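Koker Opens Second Collection Floor for Robot Training Data

Dec 23, 2020 - Koker, which builds software for robot arms used in storage and light assembly, has opened a second floor for gathering the examples its learning system is trained on. The new floor is in the Gasser building, one level above the company's existing test room, and has been in daily use for the past month.

The company's system, called Elala, learns to pick up, move and set down ordinary objects by studying recordings of the same work done under human control. An operator guides the arm through a task from start to finish. The position of the arm, the opening of the gripper and the view from a small camera at the wrist are stored together as one example. Elala is then trained on the full set and tested on objects it has not been shown.

Until now all of the recording was done in one room, at one table, with the same lights on. Koker found that a system trained there did well there and less well anywhere else. A bin moved closer to a window was enough to cause missed grasps. The second floor was set up to bring more variety into the recordings, including changes in light, floor covering, background and the height at which objects are placed.

The floor has room for 20 operators across two shifts. Each operator is trained for three days before any of their recordings are kept. A task is recorded 100 times before the team moves on to the next one, and objects are shifted between recordings so that no long run starts from the same layout. There are 17 tasks on the current list. Most involve bins, boxes, shelves and tabletops, which are what Koker's customers ask for most often.

Recordings are made while people go about other work nearby. Koker does not clear the room first, and it does not remove footage in which the background is blurred by the movement of the arm. The system has to work in rooms that are in use, and the company wants the training set to look like those rooms.
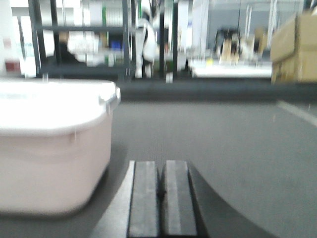
Failed attempts are kept as well, provided they are marked as failures. A reviewer checks each recording on the day it is made and notes whether the object was reached, held and released as planned. Recordings with missing camera data or a gap in the arm position log are thrown out. The review tool was written by Wokau, a software firm that has worked with Koker on two earlier projects - both for the sorting of returned goods.

Koker plans to finish the current task list in April. A trial version of Elala trained on recordings from both floors will then go to a small group of existing customers, who will run it on their own equipment and report errors back to the company. Pricing has not been set.

The company is hiring operators for the evening shift. No background in robotics is needed. Applicants should be comfortable with hand controls and able to stand for part of the shift - seated stations are available on request.

About Koker

Koker develops control and learning software for robot arms. Its products are used in storage, returns handling and light assembly.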